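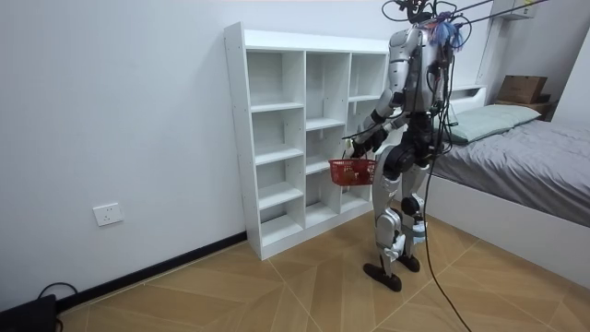 **Are we doing the street library sale in July or not?**

We're doing it in July, on the morning of the block party, with setup at 7:30.

Okay, so that took up the first half of the meeting, and I'm writing it at the top so I don't get six texts asking me. These are my notes from the Grurnodach Street book group. I had the pen because Ultan had it last time and we still can't read his!

**Who came:** Cempaka Kusuma, Huiling Xie, Ultan Mac Carthaigh, Yoga Pelupessy and me (Afiq Simanjuntak). We met in Huiling's kitchen, and thank you Huiling for the dumplings.

**Last time's notes:** Fine, apart from Cempaka's name being spelled wrong twice. Fixed.

**Books on hand:** Yoga went through the boxes and got to 506, with 142 of them kids' books. I thought we had way more mysteries than that – Ultan has a stack he forgot to bring back, so maybe we do. He'll drop them at Yoga's place.

**Prices:** Long talk. Cempaka wanted everything at a dollar, Huiling wanted hardcovers at three. We voted and it's a dollar for paperbacks, two for hardcovers, kids' books free if the kid is standing there. Four for, Ultan against (he thinks free books get left on lawns, and last year a few did).

**Money:** We have $99 in the envelope. Table rental from Stisard is $32, same as before, and everybody was okay with that. I'll call them.

**Next read:** Tied between the sailing memoir and the long one about the bakery family. I voted for the bakery one and I'd do it again. Huiling broke the tie for sailing, so sailing it is, first eight chapters please.

**Still open:**
- Rain plan – Yoga is asking about the Istar Avenue garage
- Signs (Cempaka has the good markers)
- What to do with the encyclopedias

We wrapped up at 9:15. Next one is at Ultan's, and he says to use the side door.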